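Stundum small storage box with drawers, white

Item no. 1218
In stock at our Tundberg warehouse
Delivery in 5 working days

The Stundum is a small plastic box for the things which have no good place at home. It stands well on a hall table, a desk or a shelf in the bathroom. The corners are rounded and the walls are smooth, so it is easy to wipe. Long and soft things, for example a tightly rolled bag, can lie in it diagonally, and a pot with artificial flowers beside it makes the corner more friendly.
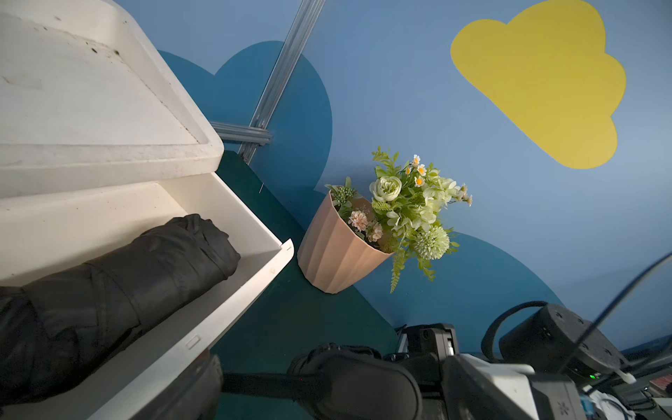 One customer wrote to us that she bought it for scarves and gloves, and now her whole family uses it, so she would like to have a second one only for herself. She also asked if two boxes can be put one on the other. We do not recommend this. The top is made for light objects, and the upper box can slide when you pull a drawer.

The top has a raised rim, like a tray. Keys, coins and hair clips stay there and do not roll to the floor. Under the tray are the drawers. They open to the front, and you can take a thing from the back without lifting everything out. We suggest to roll small textiles and lay them one behind the other.

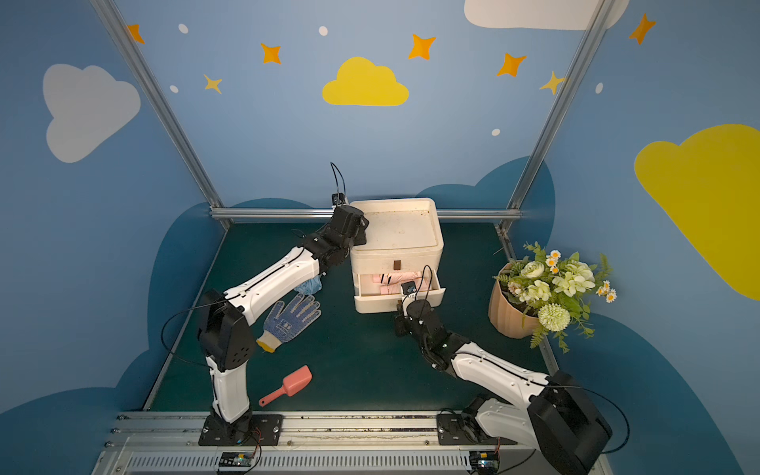
Saxena

I have tested this box for over 16 weeks in my own hall. The drawers run quietly, but they do not have a stop, so please hold the front with one hand when you pull it far. I keep cleaning cloths in the lower drawer and letters in the upper one. For large towels it is too small. The small brown tab on the front is a nice detail and makes the white plastic less cold.

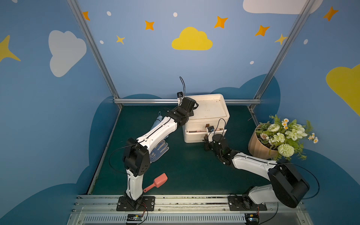

Care and Returns

Dust and small marks collect in the tray first. Wipe it with a soft cloth, warm water and a little dish soap, then dry it. Do not use a rough sponge and do not put any part in the dishwasher.

You can return the box to Stimunia within 125 days if it is clean and complete. Please write the item number on the return slip. Spare drawers will be available from May.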